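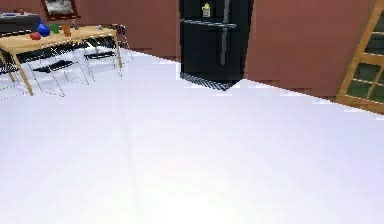 The last Irnito

Oi-ling Kao came to the Visgate showroom before it opened and walked one time around the car. The Irnito stood with its nose to the window. It was the long body, the wagon, in a gray that the brochure called Kneath Silver, and it had waited there for 214 days.

"You are early," said the manager through the half-open door.

"I want to see it before the lights are on," she said. "With the lights everything looks new."

He let her in. He was a tall man with a cold, and he carried a box of tissues under his arm like a newspaper. He told her what she already knew. The factory in Keltstead had made 1,088 wagons with the big engine, and then it had stopped. The next Irnito would be electric, with a screen from one door to the other. It was a very good car, he said. He had driven it in November and he had heard nothing at all.

"Nothing?"

"The tires a little."

She opened the hood. For 31 years she had worked at Keltstead, in the hall where the engines were put together by hand, and at the end she had been the one who signed the small plate on top of each. She had told her sister that she retired because of her knees.

The plate was there. The letters were thin and leaned to the left, as her writing always did when she stood on the wrong side of the block. She put her thumb on it. The metal was cold and there was a little dust in the O.

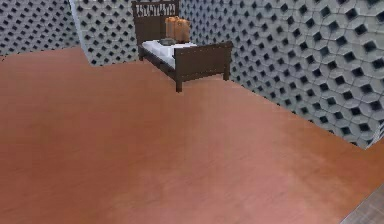

"So it is one of yours," the manager said.

"They were all somebody's."

He blew his nose and waited. Then he asked if she would like to hear it run. They were not supposed to start engines inside, but he opened the big door to the yard, and the winter air came in and moved the price cards on the desks. She sat in the driver's seat. It was set for a much taller person, and she had to look for the lever.

The engine started on the second turn. It was rough for a moment, the way they all were when they had slept too long, and then the idle dropped and became even. She listened with her mouth a little open. On the third cylinder there was a small tick. Another person would not have heard it. She had heard it on the test bench too, and had written it on the sheet, and the foreman had said it was inside the limit. It was inside the limit. They had argued until the lunch bell and she had signed.

"Beautiful," said the manager.

"It ticks," said Oi-ling.

He bent down to the open window and listened politely. "I don't hear it."

"No. You need to be angry with it first."

She turned the key back. In the quiet a truck passed on the road to Kneath, and somewhere in the back office a telephone rang four times and stopped. The manager said that he could speak to the owner about the price. After so many days, he thought, there was some room. He asked if she had a car to trade in.

"I came by bus," she said. "The 107."

"And how will you go home?"

She moved the seat forward once more, until her foot was flat on the pedal, and fixed the mirror. Behind her she could see the yard, a row of small white hatchbacks, and the gate, which was still closed.

"Do you have a ten millimeter wrench?" she asked. "A long one. And please take off your jacket, I will need somebody to hold the lamp."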